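Homico and Futitz publish folding and storage guidance for household denim

Free guide covers jeans, jackets and heavy trousers, with measurements for drawers, shelves and under-bed boxes
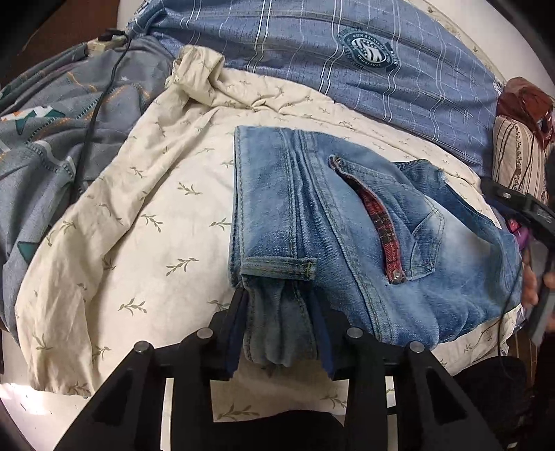
TOMGATE, May. Homico, the home storage supplier, and Futitz, the textile care consultancy, have released a joint guide to folding and storing denim in the home. The guide is available free of charge to households, lettings managers, laundries and clothing reuse shops. It replaces the single-page denim leaflet previously supplied with Homico drawer dividers.

The guide was prepared from a survey of 1000 households carried out by Futitz. Respondents were asked where they fold clean clothes, how they store heavy garments and which items they most often refold. The bed was the most common folding surface, used by 40 per cent of respondents. Jeans were the garment most often refolded after being put away. The main causes given were slipping stacks and drawers too shallow for the folded depth of the garment.

The recommended method begins with a lengthwise fold. The jeans are laid flat, one leg is brought over the other, and the seams are aligned from waistband to cuff. The crotch point is then tucked in to give a straight edge. The lower leg is folded up towards the waistband, stopping short of it, and the remaining length is folded in halves or thirds according to the storage space. Pockets should be emptied and pressed flat by hand before the first fold. Turned-up cuffs should be let down, as the added thickness at the hem causes the finished fold to lean.

For drawers, the guide specifies upright filing with the folded edge uppermost and a clearance of 15 mm between the fold and the drawer top. For open shelves, it gives a maximum of 5 pairs per stack, with the waistbands alternated front to back. Garments stored in under-bed boxes should be fully dry, including the waistband, pocket bags and fly, which dry more slowly than the leg panels.

A separate section deals with folding on a made bed. A comforter or thick blanket compresses unevenly under the hand and makes seam alignment difficult. The guide advises turning bedding back to the sheet and smoothing the area to be used. Cushions and cables should be moved clear of the working area. Where the mattress is soft, a tray or large board may be placed under the garment for the final fold.

Faded and lightweight denim is treated separately. Repeated folding along the same line can produce a pale crease in worn fabric, particularly at the knee. The guide recommends moving the fold line by the width of a hand each time the garment is returned to storage. Jeans with metal rivets should be folded so that the hardware does not bear on delicate fabrics in the same drawer. Fabric linings and frayed pocket edges should be laid inside the pocket opening before folding.

Cayetano Ortuño, technical editor of the guide, said: "Most storage instructions are written for a clear table and a new garment. We tested the sequence on beds, ironing boards and kitchen worktops, using jeans with several years of wear. The measurements we have published are those that held for worn garments as well as new ones."

Homico has revised the size labels on its Iglesias range of drawer dividers to match the guide. Each label now states the internal height and the corresponding fold, in halves or thirds. The dimensions of the dividers are unchanged, and existing sets can be used with the new instructions.

Printed copies are available from the Homico counter in Tomgate and are enclosed with Iglesias divider sets. A large-print edition can be requested at the same counter. Reuse shops and laundries may copy the folding pages for staff use without further permission, provided the text is not altered.

ENDS

Notes to editors

Homico supplies drawer dividers, boxes and shelving accessories for domestic use. Futitz advises on the care and storage of household textiles.

The guide covers cotton denim and cotton-rich stretch denim. Coated and waxed denim are excluded and should be stored according to the care label.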